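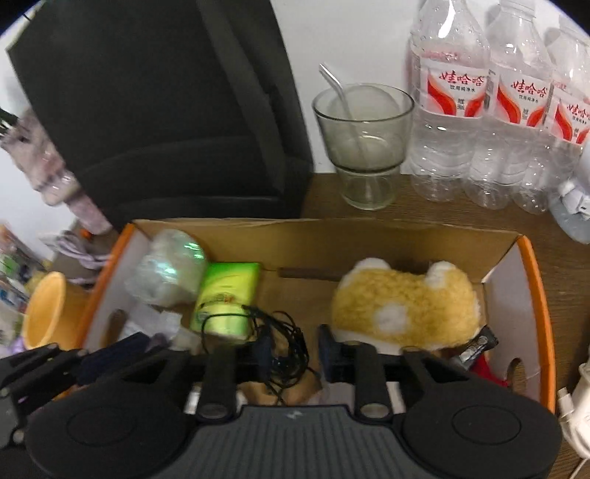
Selon Vasiliki Andreadis, le terme « perte de prise » employé dans la première version de cette page prêtait à confusion : la pince n'a rien perdu, elle s'est refermée au-delà de la consigne et le contrôleur a continué d'afficher un état nominal. La remarque est fondée, le terme a été corrigé partout.

Galerie technique — défaut de fermeture, pince manuelle, poste Isemholm

Cette galerie complète la fiche d'incident ouverte un lundi sur le poste de tri Isemholm. Le défaut concerne le codeur d'ouverture : après un certain nombre de cycles, la position lue dérive et l'écart réel entre les doigts devient inférieur à l'écart affiché. Sur 446 cycles dépouillés, 415 sont conformes. Parmi les autres, 11 présentent un écrasement de l'objet ; le reste correspond à des cycles interrompus par l'opérateur.

Vue 1, en tête de page. Doigts ouverts au-dessus du carton, aucun objet saisi. La référence de zéro se prend dans cette configuration. Le câble noir emmêlé qui pend entre les doigts complique la descente, mais il n'a pas été retenu comme cause : la dérive se reproduit sur une table dégagée. 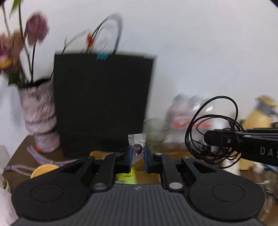
Vue 2. La dérive du codeur a peu d'effet sur les objets rigides, car la butée mécanique de l'objet arrête les doigts avant que l'erreur ne devienne sensible. Sur les objets souples, rien n'arrête la fermeture. Le petit sachet transparent tenu ici entre les patins bleu foncé, avec sa pièce violet sombre à l'intérieur, est de ce type : le film se froisse entre les mâchoires et n'oppose presque aucune résistance. L'inspection de l'écrasement se fait donc sur le contenu, à l'ouverture du sachet.

Cause retenue
Glissement de la bague du codeur sur son axe. La vis de blocage Koutsoukos avait été serrée sans frein-filet lors du remontage de mars. Le jeu est imperceptible à la main. Il apparaît au comparateur, pince ouverte puis fermée à vide.

Mesures appliquées
Remplacement de la bague et de la vis, frein-filet moyen.
Contrôle du zéro tous les 50 cycles, doigts ouverts, sans objet.
Arrêt sur désaccord entre courant moteur et position lue. Le seuil est provisoire — il déclenche encore à tort sur les emballages épais.

Point de sécurité
Tant que le seuil n'est pas validé, ne pas dégager un objet coincé avec les doigts sous tension. Couper l'alimentation au boîtier Rastton, attendre l'extinction du voyant, puis écarter les mâchoires à la main. L'état « ouvert » affiché à l'écran ne vaut pas confirmation.

Les journaux bruts sont archivés sous le projet Fladis, dossier codeur. La pince de rechange n'a pas encore été contrôlée.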